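Ivan Tkachuk
4 min read

Thread on the Janden hand-held gripper kit. I've had two units in use since May, bought at list price through Harju. Notes are for people who collect manipulation demos outside a lab and are deciding whether to order.

What ships: the gripper body, a camera mount, one set of finger pads, a charger, a calibration card, and a license key for the Zutov recording software. The camera is extra. The product page lists it in the same table as the included parts, so read the footnote.

Mass on my scale is 400 g without the camera. Fine for a morning of work. By late afternoon the wrist notices. The weight sits forward of the trigger and the strap in the box does little for it.

Linkage: pin-jointed, both jaws driven off one trigger. Play at the fingertip was small out of the box on unit A, larger on unit B. Harju exchanged B without argument. The replacement matched A.

Calibration. The card procedure takes a few minutes and has to be repeated whenever the mount is touched. The manual says "periodically." Do it at the start of every session and again after any knock. I lost a full day of recordings in the first week by trusting the manual.

Test set so far: 171 episodes of tabletop pick and place, kitchen items only. Bowls, plates, cups, pan handles, lids. Two operators. Same table for the whole set, object positions changed between episodes.

Of those, 21 were rejected by the Zutov quality check. Most were tracking loss when the operator turned toward a bright window. A few were the operator's hand in front of the camera, which the software does flag correctly and quickly.

Tracking is better over a busy surface than a plain one. On a bare white tabletop the pose estimate wandered enough to see in playback. A patterned tablecloth fixed most of it. If your site has plain furniture, pack a cloth with print on it.

Finger pads. Soft enough to hold a glazed rim, stiff enough to keep their shape on a heavier mug. Nested items are the hard case: you want the inner bowl and the pads want to close on whatever is widest. Come in open, center first, then lower.

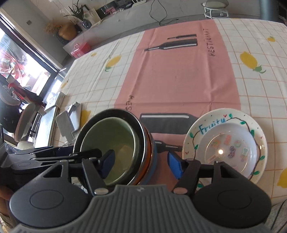

Jaws open either side of the green bowl, which is nested in the pan. Blue pads.

Flat plates are still poor. The pads are too thick to get under a rim lying on cloth. Both operators ended up sliding the plate to the table edge first. That works, but it teaches the policy to slide plates to the table edge.

Software. Zutov records, checks, and exports. Export is slow and runs one episode at a time. There is no batch rename. Crash recovery is good: I pulled the battery mid-recording on purpose, twice, and both files opened up to the cut.

Support goes through Cisuvholm, who answer email within a working day and know the hardware. They sent me a revised trigger spring with no charge and a one-page fitting note. The note had the wrong screw size. The spring is an improvement.

Spare pads are sold in pairs and were out of stock for most of the summer. Order a second pair with the kit. Mine show wear on the inner face and the left one has started to lift at a corner.

Compared with teleoperating an arm: faster to set up and much easier to carry into a real kitchen. You give up force data. If your task needs to know how hard the grip is, this kit won't tell you, and the add-on sensor listed on the site has no ship date.

Would I buy it again: yes for the hardware, at this price, with the spare pads. The software license renews yearly and I haven't decided on that. Existing recordings stay readable after it lapses, which I confirmed with Cisuvholm in writing.

Next up is drawers and cabinet doors with the new spring. Will add to this thread when that set is done. Questions on mount dimensions: I have calipers, ask.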